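Valwood to Naston charity walk, route and parking questions

Posted in: Community Events > Walks and Rides

heltwalker
11/7/25
The January walk has been confirmed and the route went up on the shire page last night. Start is 9:30 at the Valwood bandstand, then down Mill Road, over the footbridge and along the river path to Naston. Finish is at the Heltness Park gates. I did it last year and can answer questions about the route, but I'm not one of the organizers.

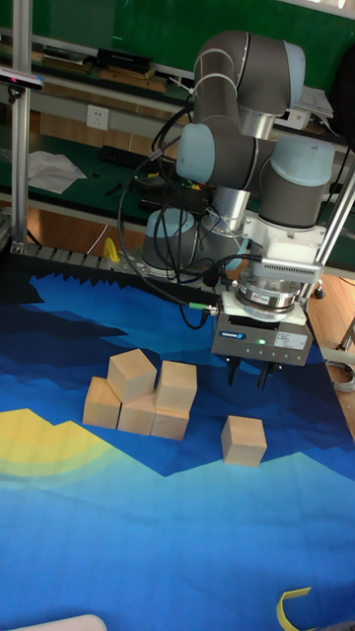 pondside_k
Is Mill Road closed to cars for this or are we on the sidewalk again? Last year we got squeezed onto the narrow side by the bakery and people with strollers had to step into the road. It took forever to get past.

heltwalker
Sidewalk again as far as the footbridge. The only full closure listed is the crossing at Station Street, and that's for 36 minutes. After that they wave you over in groups.

brickyard507
36 minutes is not enough. The front of the walk will be fine and everybody at the back will stand at the curb. They should close Mill Road and be done with it. It's a Sunday morning. There is no traffic to speak of.

tansy_m
There is traffic. The 238 bus runs down Mill Road on Sundays and it's the only one that goes to the hospital. I take it to work. Last time they closed that road, the bus was sent around by the quarry and I was 40 minutes late. Please keep it open.

brickyard507
Then move the bus stop to Canal Street for one morning. It's a two minute walk.

tansy_m
Two minutes for you. A lot of the people on that bus are going to appointments and don't walk well.

pondside_k
Can I ask about parking before this turns into the bus thread again? I'm bringing my mother and two kids and we need to be fairly close to the start.

heltwalker
The Schwaiger lot behind the hardware store is open from 8. Enter from Canal Street, the Mill Road gate will be locked. It filled up early last year, so I'd get there before 8:45. The other choice is the lot at the Naston end. Park there and take the shuttle back to the start. Then your car is waiting when you finish.

pondside_k
Does the shuttle take strollers?

heltwalker
Folded ones, yes. It's a small bus.

j_oxbow
The Schwaiger lot is $3 on weekends now. Machine takes coins and cards but the card reader was out when I was there last week. Bring coins.

ferry_lane
How are the dogs being handled? The page says dogs welcome on a leash, but the river path has a sign at the bridge end that says no dogs past the bird hide. I emailed and haven't heard back.

j_oxbow
That sign is for nesting season. It comes down in the fall.

ferry_lane
It was still up on Tuesday.

heltwalker
Dogs went all the way through last year. But if the sign is up I can't promise you anything. There is a way around it. Leave the river path at the second gate, go up Orchard Lane and come back down at the boat ramp. It adds maybe ten minutes and it's paved the whole way.

brickyard507
Orchard Lane is steep. I wouldn't call it a good option with a stroller.

heltwalker
I was answering about dogs.

newtonaston
First time for me. Do you have to sign up or can you just turn up on the day?

heltwalker
You can turn up. Signing up online gets you a number and a place in the raffle. There's a table by the bandstand too, but the line was long last year.

tansy_m
Restrooms are at the bandstand and at Heltness Park. There are none in between, so plan for that if you have kids.

pondside_k
Good to know. We'll park at the Naston end and take the shuttle. Does anyone know what time the first one leaves?

j_oxbow
8:15 from the park gates, then every half hour. Last one that gets you there for the start is 8:45. The 9:15 is cutting it close.

ferry_lane
Update on the dogs: got a reply this afternoon. The sign is staying up and they want dogs to use Orchard Lane. They said they will add it to the map this weekend.

heltwalker
Thanks. I'll put the new map link in the first post when it's up.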